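"It kept going, and the screen said it had stopped"

Published Jun 24, 2023

The fault that cost the Skomis bench two weeks of work lasted 2 seconds. In that time the right arm of a two-arm cell at Henico's site in Drornberg went on moving after its controller had reported a stop. No one was hurt. The only damage was a bent finger on the gripper and a scratch in the mat.

The technician who was running the cell asked to go unnamed. We spoke in the break room, with the incident log open on the table between us.

"I pressed the pause on the console, the status went to stopped, and I started to reach in," the technician said. "Then the forearm came across. I pulled my hand back and hit the red button on the wall. That one worked right away."

Skomis is a small project. Two arms are mounted at opposite sides of a table and handle ordinary household things, putting lids on and taking them off, moving cups and bottles from one spot to another. The arms are light, and the technician thinks that was part of the trouble.

"You get used to them. They're slow most of the day. We had people reaching in to straighten something on a pause, and I did it too. The written rule said power off first. We all knew the rule."

The cause took longer to find than anyone expected. The first guess was a loose connector at the base, and both arms were taken off and reseated. The fault came back on run 198 of the repeat test. After that the team looked at the software and found it there. When the console sent a pause, the controller marked the arm as stopped as soon as the message was accepted. Moves already in the queue were still carried out.

"Most of the time the queue was empty, so you never saw it," the technician said. "If it was full, you got up to 2 seconds of motion with a green status. I'd call that worse than no status at all."
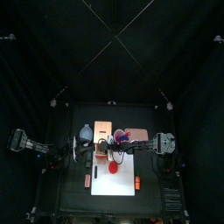

The fix came from Halonen, the outside firm that looks after the controller code. A pause now clears the queue, and the status changes only when the joint readings show no movement. Henico then ran 433 pauses at random points in the task and logged no motion after the stopped signal.

The working rules changed as well. Reaching in on a pause is banned outright, and after the power is cut the operator waits 30 seconds before a hand goes over the table.

"People complain about the wait," the technician said. "It does slow you down when a lid slips and you only want to set it back. I don't mind it much."

One item in the log is still open. The pause button on the console is the same size and color as it was in January, and the technician has asked for it to be relabeled - "hold" has been suggested - so that it can't be taken for a safety stop. Henico has not yet set a date for that change.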